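Forum › Promis & Netz › Udance-Trennung: Was ist dran?

tanzmaus80
Leute, habt ihr das Statement von Sorcha Moffat gelesen? Sie verlässt Udance nach 3 Jahren! Ich bin total baff – und freue mich riesig auf ihr Soloding!

kralle_631
Glaub ich erst, wenn Pascal Ehlers was dazu sagt. Das Statement kam nur über Sirno, und die haben im Juni schon mal Quatsch geschrieben.
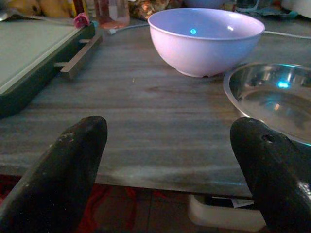

Lesezeit: 2 Minuten

tanzmaus80
Nee, es steht auch auf ihrem eigenen Profil, 2022-12-03, ganz oben! Und der Auftritt in Plolgate bleibt im Programm, wie cool ist das denn?

Morrison
Seh ich anders als kralle, Sirno lag bei der Tour richtig. Aber Soloding? Davon schreibt sie kein Wort.

kralle_631
Ok, Profil hab ich jetzt gesehen. Beim Soloding bin ich bei Morrison.

tanzmaus80
Abwarten! Ich hab meine Karte jedenfalls schon :)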